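镇上的旧物交换角搬家了，顺便说说我淘到的东西

先说正事。住在Grolcombe的各位注意了，老邮局旁边那个旧物交换角，从这个月起挪到Kälin面包房后面的那间屋子里去了，门开在小巷那一侧，不在大街上。我上周拎着一大袋东西傻乎乎地跑到老地方，对着一扇锁着的门站了半天，最后还是卖报纸的阿姨探出头来喊了我一声：“搬啦！往下走，闻到面包味就右拐！”

搬家的原因说起来也不复杂，老邮局那栋楼的屋顶从五月起就要大修，雨天漏得厉害，一楼的墙角都长了霉。大家捐来的书最先遭殃，有一整箱旧地图册受了潮，封面都翘起来了，看着真心疼。负责交换角的Corina Haslinger跟我讲，他们找了好几个地方，有的租金太贵，有的没有窗户，面包房老板听说以后直接把钥匙给了她，只收水电费。（我问她老板是不是有什么条件，她笑着说，条件就是不许在他家门口堆床垫。）

新地方比原来大不少，也亮堂。一进门左手边是衣服，按大人小孩分开挂，终于不用在一个大筐子里翻来翻去了！再往里是书和唱片，靠窗那一排是厨房用品。玩具挪到了最里面，这个安排我举双手赞成，以前玩具放在门口，带孩子的家长根本走不进去，全堵在那儿。地板是旧木板，走起来嘎吱嘎吱响，我倒觉得挺有味道的。

规矩也改了几条，我尽量说全。以前是随便放随便拿，现在每个人每次最多拿3件，书不算在内，想拿多少拿多少。送来的东西要洗干净，电器得当场插上电试一下，不亮的、不转的请自己带回去。大件家具不收了，这一条估计有人要不高兴，可是屋子就那么大，上回有人送来一个带镜子的三门大衣柜，占地方占了整整一个冬天，最后还是拆了才搬出去。自行车可以收，但要先打招呼。

对了，还有一本登记簿。进门的时候写一下带来了什么、带走了什么就行，不用留姓名。老地方的那本Corina还留着，前一阵她把里头的数字加了一遍，光是今年春天就有782件东西换了主人。我听到这个数字吓了一跳，我们这么个小镇子！里面最多的是童装，其次是杯子盘子，排在最后的是滑雪板，只有2副，而且还是同一家人送来的。

开门那天来的人特别多，光是排队等着进门的就一直排到了巷口。Skalteck五金店送了一批挂钩和搁板，店里的两个小伙子一大早就过来装，装到一半发现墙是空心的，又跑回去换膨胀螺丝。Nurnum合唱团本来说好要来唱几首，结果指挥嗓子哑了，改成弹手风琴，效果反倒更好，好几位老人家当场就跳起来了。面包房烤了200个小面包，我到的时候已经只剩下渣了，一个都没吃着，到现在还有点耿耿于怀。

也有人提了意见。住在坡上的几位邻居觉得新地方离公交站太远，拎着东西不好走，尤其下雨天那条小巷有点滑。Corina说她已经去问过了，看能不能在巷口加一段扶手，眼下还没有准信。另外就是停车，面包房门前那几个位子是给买面包的客人留的，请大家别占，把车停到教堂后面去，走过来也就几步路。我自己那天就差点停错，被老板隔着玻璃瞪了一眼。

再说说厨房用品那一排，这是我每次逛得最久的地方。杯子总是不成套，可我就喜欢不成套的。锅要仔细看锅底，刮花了的就别拿了。塑料的碗啊盆啊最抢手，轻，摔不坏，带孩子出去野餐特别合适，颜色也好看。我家里的碗柜已经快关不上门了，我先生说再往家里拿一个碗，他就把我和碗一起送去交换。
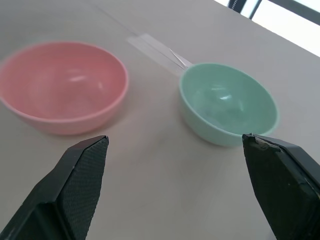

粉色和薄荷绿的塑料碗，野餐季最合适的那一种。

接下来还有几件事在筹备。一个是修补桌，打算请会缝纫、会修小电器的邻居轮流来坐一坐，大家把坏了的东西带过去，一起想办法。我已经报名了，虽然我只会钉扣子和换拉链头。另一个是儿童换书时间，放在下午放学以后，孩子们可以带自己看完的书来换，听说还会有人念故事，念什么还没定，我投了侦探故事一票。

想送东西过去的话，请在开门时间送，别放在门口过夜。上回有人把一袋毛衣搁在老邮局的台阶上，夜里下了大雨，第二天拎起来沉得像石头，只好全扔了，太可惜。开门时间贴在门上，面包房的柜台边也有一张小纸条，买面包的时候可以顺手拿。

眼下最缺的是冬天的童鞋、拼图（请先数一数，缺片的就算了）、还有好用的开罐器。最不缺的是花瓶，真的，花瓶已经摆满了两层搁板，请先在家里再放一阵子。还有人问窗帘收不收，收的，但麻烦量好长宽写在纸条上别住，不然谁也不知道挂不挂得上自家的窗户。

我下次去打算带两条床单和一盏台灯，顺便把上次借走的那辆小推车还回去。有人要一起去的话在下面留个言，我车里还有空位。

2022年7月8日更新：刚接到Corina的电话，小巷那边的门铃坏了，按了没声音，大家直接推门进去就好。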